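Desk baskets: keep or get rid of?

Tedby
Posts: 117
6 June 2020

I have a white desk with rounded corners, the kind with the small control panel just under the top, in a small white room. I keep baskets on it for mail, chargers and pens. My wife says baskets belong on a shelf and the desk should stay clear. I say if they go on a shelf I'll stop using them. Looking for opinions before I buy a shelf.

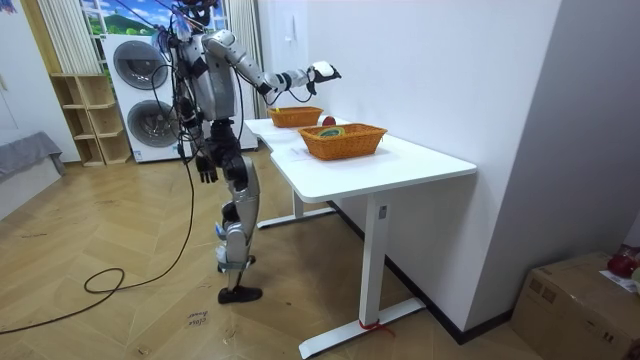
The floor is herringbone and I'd like to keep as much of it open as I can, so no rolling carts please. Budget is $58.

Makowska
Posts: 3,019

Clear desk. I had baskets on mine until January and all they did was collect receipts. Put up one shelf at shoulder height and sort the mail standing up.

Grurkero
Posts: 107

Disagree with Makowska. Receipts pile up wherever you put them. Baskets on the desk are fine if they stay at the back and you empty them on Fridays. I'd spend the money on a cable tray first.

Makowska
Posts: 3,019

A tray is fine on a fixed desk. If his goes up and down he needs slack in the cords or he'll pull something out of the wall.

Tedby
Posts: 117

It does go up and down. How much slack?

Grurkero
Posts: 107

Raise it all the way, plug everything in, then tie the cords to the leg. Whatever hangs down when you lower it goes in the tray. Mine has been fine that way.

Tedby
Posts: 117

OK. Tray first, and the baskets stay for now. I'll measure for the shelf anyway.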